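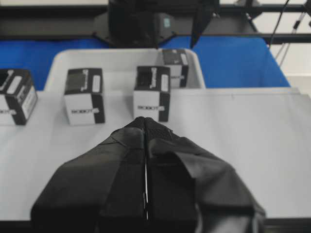 *Page last changed: May, by the budget half of the team*

# Bin Packing Cell: What We Bought, What We Should Have Bought

## 1. Where the money went

Our course asks every group to hand in a chapter on equipment planning. Most groups write it the night before. We wrote ours over a whole semester, mainly by getting things wrong and then having to order them again.

The task is simple to state. Small cube-shaped boxes with ROBOT printed on them start on the table, and the arm puts them in the white bin. Our first budget had one line for the arm, one line for the gripper and a line called "misc." The arm was on loan from the department, so that line was zero and we were very proud of it. Misc. ended the semester at 68 percent of everything we spent.

## 2. The gripper

We compared two grippers on paper, the Tilia and the Palto. The Tilia was cheaper. The Palto had a better data sheet and a delivery time that ran past our final presentation, which settled the matter.

Neither quote mentioned covers. We wanted the fingers wrapped in cloth, and we had assumed, as people do who have never bought a gripper, that cloth was free. The black covers went on the second order. They bunch up more on the outside of one finger than on the other, and we have stopped trying to fix that. For next year's group: order the covers with the gripper, and order a spare pair, so you only pay shipping once.

## 3. Boxes and bin

The boxes were the only item that came in under budget. We planned for 20 and bought 10, after Evaristo Pellegrini pointed out that the bin would be full long before we got there. He had measured it. The rest of us had looked at it.

The bin cost less than lunch. We still spent two meetings on it, because the rounded corners waste space if you want tidy rows, and the raised lip means the arm has to lift higher before it moves across. A square bin with a low rim exists in the Grelport catalog at a price we first took for a typo. We kept the bin.

## 4. Things with no line in the budget

- Cables, and then longer cables
- Brackets for the black metal frame
- A table surface in a light color, so the boxes stand out against it
- Return shipping on brackets that fit some other frame

The brackets deserve a word. We ordered from Buthelezi using a drawing that one of us had made from memory. The drawing was very neat. The brackets matched it perfectly.

## 5. Plan for next semester

We would like to ask for a second gripper before we ask for a second anything else. With only one, every cover change stops the whole project, and a cover change takes roughly an afternoon if you count looking for the tool.

Our new spreadsheet has a line for each item in section 4, plus a column for delivery time, which we now read before the price. Misc. is still in there. We capped it, and so far this month it has only gone over the cap once (tape).

Open item: Tilia's quote for the second gripper expires before the department's next funding round. Evaristo is asking for an extension.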